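Ghosting on a dry erase board, is it dead or can I save it?
posted in Cleaning & Stains by pevel_attic

So I do my meal planning on a little dry erase board and I left the same menu up since January (I know, I know). Now the writing won't come off all the way. There's a gray shadow of "lentils" that I get to look at every single day. I've tried the felt eraser, a paper towel with water, and window spray, which made it streaky on top of everything else. I paid 30 dollars for it at Mayrhofer so I'd love not to toss it. Would a sponge scratch the coating? And has anybody used that Brustum board cleaner? 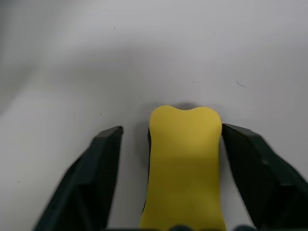

Yellow sponge, the soft kind

losia_lane
664 helpful votes
A soft sponge is fine, just stay away from the green scrubby kind! What works for me is rubbing alcohol. Put a little on the sponge, wipe in small circles, let it sit a minute, then wipe again with a clean damp cloth and dry it off. Mine took four rounds before the last of the red marker gave up - red is the worst, I swear. Try a corner first in case your board has a cheap film on it. For really old marks, scribble over them with a fresh dry erase marker and wipe right away. It sounds backwards but the new ink loosens the old stuff.

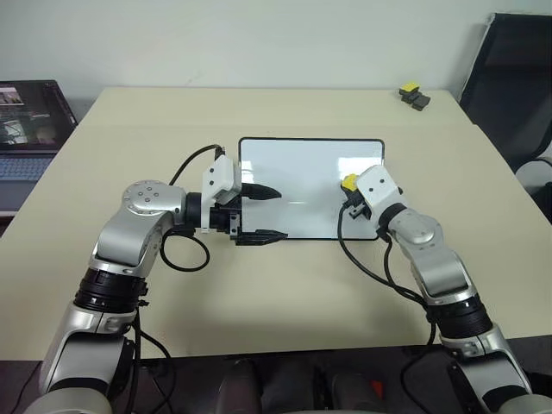
Small board, black border, laid flat on a table

gravelroad516
Toothpaste. Works on everything.

mudroom_mel
Please skip the toothpaste, it's gritty! I did that to my kids' chore board and it dulled the shine, and now every marker ghosts ten times worse. +1 for alcohol. I had the Brustum spray too and it was okay, kind of smelly, about the same as what's already under your sink. If the shadow won't budge after all that, the coating may be worn out and you'll see it again by next week. I wipe mine down every Sunday now and haven't had trouble.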